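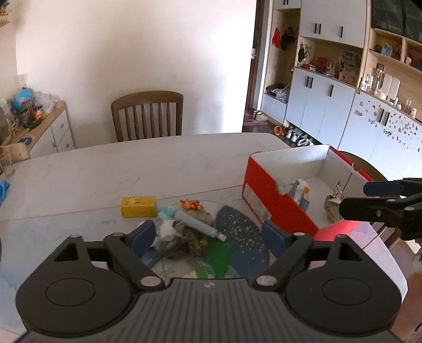
Mixed small items gathered on a patterned table.

Table sorting is a household method in which small mixed objects (toys, packets, tubes, wrappers) are brought to one large table and divided by type. The term is used in the Clidelville home economics course, where the working limit is 400 items per session.

Objects are first gathered in a central pile. Boxes are set slightly apart, as they hold their shape and can later serve as containers. Plastic bags and film are removed next. Keychains and plush pieces form a separate class: a chain catches on fabric and is laid out straight before the item is stored.
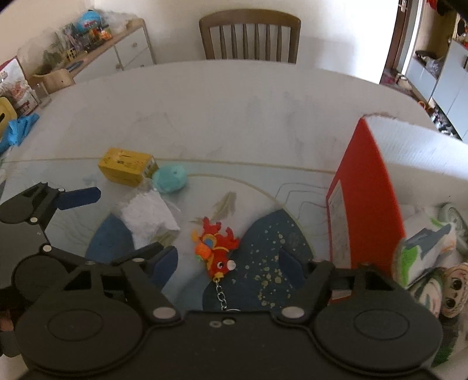 Larger boxes and fabric bags are kept toward the sides of the table. A printed tablecloth slows the work slightly, small items being harder to pick out against a pattern. Apaza (March edition) recommends 3 passes over the surface.

Comments

Karabo Le Roux: Is the limit per table or per person?

Teodoro Maglaya: Per table. It was 105 in the older text.

Aparecida Dantas: I do plush last, they take up too much room.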